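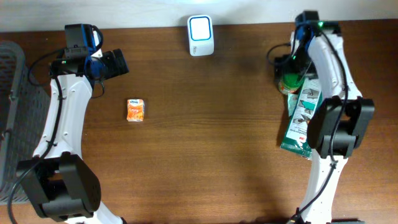 Fig. 1. Zurno 3005 top set against a pale wall, grey plastic container at the left.

Reading time: 2 min

Section 2. Siting and levelling the table

The leaflet in the carton says the Zurno 3005 goes up in "moments". It doesn't. Allow an evening, and don't put the old table out for collection until the new one is standing and has stopped rocking. The steps below are the Drudaslow workshop's own, and where they differ from the leaflet we suggest you follow these.

Before you start

The top weighs 57 kg. Two people should lift it, and neither of them should be walking backwards down a stair. The leaflet shows one person smiling and carrying it under an arm, and we have not met this person.

CAUTION: Do not drag the table by its edge. The feet are meant to take weight from above, and a sideways pull can strain the leg plates.

1. Clear the wall. Take down anything that hangs lower than the table top.

2. Bring the table up to the wall and stop short by a finger's width. Skirting boards are seldom straight and walls are worse. If you push the table hard against one corner, expect a gap at the other, and decide now whether you can live with it.

3. Look along the back edge from one end. A line that seems to climb may be the table, the wall or the place you are standing. Use a spirit level before you touch the feet. If yours has been dropped a few times, turn it end for end and read it again.

4. Adjust one foot at a time, a quarter turn, then check. People who turn all the feet at once generally end up with a higher table and the same wobble.

NOTE: The felt pads sold as "permanent" by various shops need looking at every winter. We check ours in December.

The surface 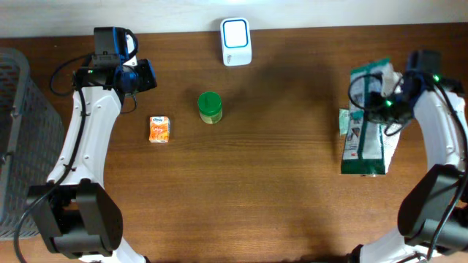 Fig. 2. Fine grain running from side to side, with darker bands. The bands run the same way as the grain.

5. Wipe the top with a barely damp cloth, following the grain, and dry it straight away. Czerwiński oil may be used after that if you like the smell. It claims to feed the wood. We can't say what wood eats, but a thin coat does make water bead for a while, and a thick coat stays sticky until you lose patience and wipe it off.

6. Leave the top overnight before you put anything heavy on it. The tin says two hours. In a cold room two hours is hopeful.

7. Stand plastic containers on a mat or cloth. Grit collects underneath them, and the first time somebody slides one across to make space you will have a scratch as long as your arm. Lift, don't slide. The same goes for anything with a hard base.

8. Cables should have a little slack where they cross the table, and should not hang over the front edge where a sleeve or a chair back can catch them. Stick-on cable clips are sold for tidying this up. Test one somewhere out of sight first, as the glue can lift the finish when you change your mind.

CAUTION: No cup mark remover, of any make, on an oiled top. We have tried several, and the mark was generally replaced by a bigger, paler one.

9. Keep the carton until the table has been through a change of season. The Haltatberg returns desk will ask for it, whatever the label says about recycling at once. Flatten it if you must, but keep the panel with the batch number in one piece. Loose leads left lying about near stored boxes should be coiled and tied, or they will be walked on.

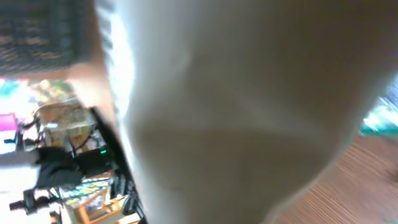
10. Check the level again after about a week. Floors give a little under a new load, carpets rather more. If the table rocks by then, go back to step 4 and leave the oil alone until it is steady.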